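Koltamside Night Streets

README for the Koltamside street set, release 2

Overview

Koltamside Night Streets is a set of still pictures of paved roads after dark, with notes on what can be seen in each one. It was put together for people who work on street lighting, lane paint and curb visibility, and for anyone who needs ordinary night streets with the usual faults left in. Many night picture sets lean toward wet roads and neon. Most of the streets here are plain: asphalt, a curb, a painted line, a few lamps and whatever stands behind them.

The set covers 31 stretches of road, grouped by district. Padden has the wider roads with medians and planted edges. Baudry has the older, narrower ones, with parked cars and more shop fronts. Release 1 had only Padden.

What is in the folders

Each stretch has its own folder, named for the district and a short number. Inside are the pictures, a notes file in plain text, and a small table with one row per picture. The table columns are:

stretch: district and number
surface: asphalt, concrete, brick or mixed
line: painted line visible, partly visible or none
curb: left, right, both or none
planting: hedge, trees, both or none
lamps: whether a street lamp is in view
blur: low, medium or high
remarks: free text, often blank

We do not record the type of lamp. Early drafts had a column for it, but two people filling it in from the same picture often disagreed, so it was dropped.

Reading the road surface

The surface column is filled in from the lit part of the road only. Where light falls close by, asphalt can look nearly white, and farther off the same asphalt can drop to gray or a dull purple. Please do not take either one as the color of the pavement. If you need surface color, use a separate daytime source.

Painted lines are marked "visible" when they can be followed for a good part of their length, even if the edges are soft. A line that shows only as a short smear is "partly visible." Worn paint and blurred paint look much the same at night, and we make no attempt to tell them apart.

Curbs and planting

A curb often shows up better than the ground on either side of it. It reads as a long pale stripe, with dark ground past it. Low planting is harder. Hedges and planter boxes run together in the dark, and the planting column uses "hedge" for both when the shape is low and continuous. Trees are marked when a canopy can be made out against the sky or the buildings, or when lamps light it from below. 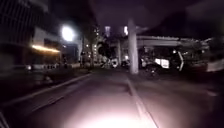

Lamps and other lights

Any street lamp in view counts, near or far. Lit windows, signs and lights down among the planting do not count as lamps, but they can go in the remarks. A bright band along the front of a building is entered as "lit frontage" - we do not guess whether it is a sign or just lighting. Halos around lamps are left as they are.

Labels and checking

Labels were entered with Hirnex, a simple table tool that shows one picture beside one row. Every row was filled in twice by different people. When the two rows did not match, a third person picked one and wrote a short remark. Of the columns, blur and planting gave the most trouble. The lamps column gave the least.

Known problems

The Baudry folders have fewer remarks than the Padden ones. They were labeled last, in February, and the remarks column was optional by then.

In 7 of the stretches the curb column changes partway through the folder. This is correct. The curb stops at a driveway or side street and picks up again later.

Buildings are not labeled at all. Some users have asked for story counts, but upper floors fade out too often for the counts to be worth much.

Not suited for

Measuring light levels. Exposure varies from one picture to the next and was not logged.

Judging the condition of a road. Cracks and patches mostly vanish in the dark parts and wash out in the bright ones.

Changes in release 2

Added the Baudry stretches
Dropped the lamp type column
Merged "planter" into "hedge"
Fixed the surface entry for two Padden folders that had been swapped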